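# How to Budget for a Tabletop Robot Arm, Using a Simulated Layout First

Applies to single-arm and dual-arm cells that move light household objects. Prices are in US dollars, before sales tax. Read the whole page before you request a quote.

## 1. Write down the task

Put the job in one sentence: what gets picked up, where it starts, where it ends. "Move a dinner plate from the counter to the table" is enough. Avoid words like "flexible" in this sentence. Vendors will price them.

Add three limits under it:

- heaviest item, with its weight
- longest reach, measured from the planned arm base
- narrowest item the jaws must close on

Weigh the item on a kitchen scale. Our test plate came to 794 grams, and the first gripper on our list was dropped on that number alone. Payload ratings usually include the gripper, so subtract its weight from the arm's rating before comparing.

## 2. Lay out the room in simulation

Build the room at true scale before spending anything. Furniture can be plain blocks, but heights and edges must be right. Place the arm base, then set the goal poses at each pickup and drop point.

Check the following at every pose:

1. The gripper reaches the point without the elbow touching a surface.
2. No joint is within ten degrees of its limit.
3. A second arm, if planned, stays outside the path of the first.
4. The wrist camera, if planned, still has a useful view.
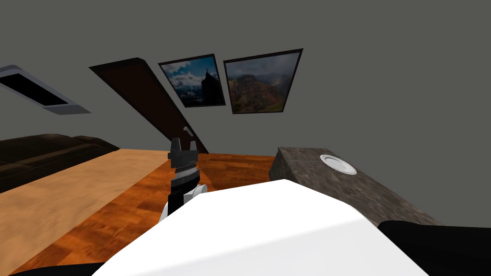

Zurkus Bench Notes, Issue 14, p. 6

The view from low on the arm is a good place to judge crowding. The gripper stands between the light wooden table and the speckled granite block with the white plate on it, and the white arm covers much of the lower part of the view. Note how much of a low view the arm's own body can take up. If a fixed camera is in the budget, test its mount position in the same model before ordering the bracket.

Save each pose with its joint values. You will send these to vendors in step 4.

## 3. Split the budget into lines

Do not carry a single figure for "robot." Use separate lines:

| Line | Planning figure |
|---|---|
| Parallel gripper, two-finger | $2,000 |
| Base plate and mounting hardware | $823 |
| Cables, strain relief, spare fingers | $700 |
| Arm and controller | per quote |
| Second arm and controller | per quote, optional |
| Safety stop and wiring | per quote |
| Installation labor | per quote |

The three fixed figures are from the Billevville bench and cover one arm. For two arms, double the gripper and cable lines. The base plate line does not double if both arms share a plate, but the plate will be thicker and may need a freight delivery.

Leave the optional line in the table even if you expect to cut it. Reviewers ask about it, and a blank is slower to explain than a number.

## 4. Request quotes

Send every vendor the same packet: the task sentence, the three limits, the saved poses, and a floor plan with dimensions. We sent ours to Kristiansen and Cotach in November. Ask each vendor to state in writing:

- reach and payload at your farthest pose, with the gripper fitted
- whether the gripper connector is included
- lead time for the arm and for spare fingers, listed separately
- cost of software renewal after the first year
- who pays return shipping during the warranty period

Reject any quote that gives payload only at the wrist center. It cannot be compared with the others.

## 5. Rerun the layout with the quoted model

Load the quoted arm into the same room file. Link lengths differ between models with the same stated reach, and a pose that worked in step 2 can fail here. If it fails, try moving the base before you move up to a larger arm. A base shift of a few inches costs nothing at this stage. After the plate is bolted down it costs a day of labor and a new set of holes.

Record the final base position on the floor plan and initial it.

## 6. Release the order

Order long-lead items first, normally the arm and controller. Hold the base plate until the vendor confirms the bolt pattern in a dated drawing. Gripper fingers can wait until the arm ships, unless they are custom cut.

Keep the room file with the purchase records. It will be needed when the first change request arrives, and again at insurance renewal.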